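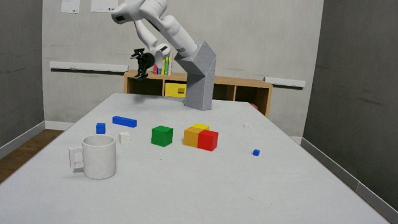
Tidying task, simulated room. White arm with a two-fingered gripper; toy blocks and a mug on the table.

Home | Programs | Gallery | Publications | Visit | Contact

Gallery: Household and Shop-Floor Chores

Shares 93 Comments 3

The Cistik Institute for Applied Automation maintains this gallery as part of its public information program. Its purpose is to show the working material of the Institute's chores study, which asks whether general-purpose machines can take over simple domestic and shop-floor duties at a standard a household or an employer would accept. The study is directed by Leire Cantero. Simulation work is led by Clotilde Chevalier.

The present entry concerns the tidying task. Further entries will be added to the page as each task in the study is released.

About the task

The task is stated in one sentence: clear the table and put each thing where it belongs. Blocks are to go into a storage bin, and a mug is to be moved to a separate place and left standing upright. The instruction is given in ordinary language, in the form a parent or a shift supervisor might use, and the machine is told nothing further about the order of work.

Tidying was selected after a survey of 70 households and small workplaces, in which respondents were asked to name the chores they would most readily hand over. Clearing surfaces was named more often than any other indoor chore except laundry. The same operation occurs on the shop floor at the end of a shift, when parts and hand tools must be returned from a bench to their bins, and the Institute treats the two settings as one problem wherever the objects are of similar size.

The objects

Toy blocks come in sizes that suit the study well. A long brick lying flat has to be approached differently from a cube, and the smallest cubes leave a gripper very little to close on. Where an orange block and a red one stand pressed together, as they do near the middle of the table, the machine must decide whether to separate them first or to take hold of one in the gap that is available. A child of three does this without instruction. Earlier versions of the control software frequently closed on both blocks at once and dropped one of them on the way to the bin.

The mug presents a different difficulty. It is larger than the blocks, and it may be gripped by the rim, the body or the handle. In a real home it may also be full. The simulation does not model liquid at this stage, and no claim is made on that point.

The room

The simulated room is furnished in the manner of a playroom or a small classroom. Behind the table is a low cubby shelf with books along the top and a yellow bin in one of its compartments. Sheets of paper hang on the wall, which carries faint scuffs. Such details take no part in the task. They are included so that software trained in the room does not come to depend on clean backgrounds, a failing that was noted in the Institute's earlier bench trials under the Oosthuizen program.

Can the machine do the chore?

In part. Under the current Tellex control software, the arm places a single isolated block correctly in 93 percent of simulated attempts. When the requirement is that the whole table be cleared, with every block put away and the mug upright, the rate falls to 70 percent. Most failed runs involve blocks that touch each other or blocks close to the edge of the table.

These figures should be read with care. A household would not regard a chore as done if it had to be finished by hand on three evenings out of ten. Speed is also a concern. Clearing a table of this kind takes a person less than a minute, and the machine does not yet approach that pace. On the shop floor, where the work can be left to run after hours, slowness is less of an objection, and the Institute expects useful service to begin there.

Trials on physical equipment are being prepared with Rusovex, which will provide a bench and 2 arms for the purpose. They are scheduled to start in October. Results from simulation do not always carry over to physical machines, and the gallery will report the physical results separately. Friction between blocks, worn finger pads and changes in daylight are expected to lower the success rates, at least at first.

Statement from the project

"We are asked regularly when a machine will be ready to tidy a living room," said Dr. Cantero. "Our answer at present is that it can manage part of a table under good conditions. We would like the public to see what the work looks like at this stage, including the parts that go wrong."

Dr. Chevalier added that the arrangement of objects is changed for every run. "A program that has learned one table has learned very little," she said. "The blocks move, the mug moves, and the bin may be in another compartment."

Use of this material

Teachers and members of the press may reproduce gallery material without charge, provided that the Cistik Institute is credited and that simulated images are identified as such. Requests for larger files should be sent to the public information office, which is open until 4 p.m. Groups wishing to attend a demonstration are asked to apply in writing through the Visit page.

Share Print Back to Gallery Next

Comments (3) Sign in to comment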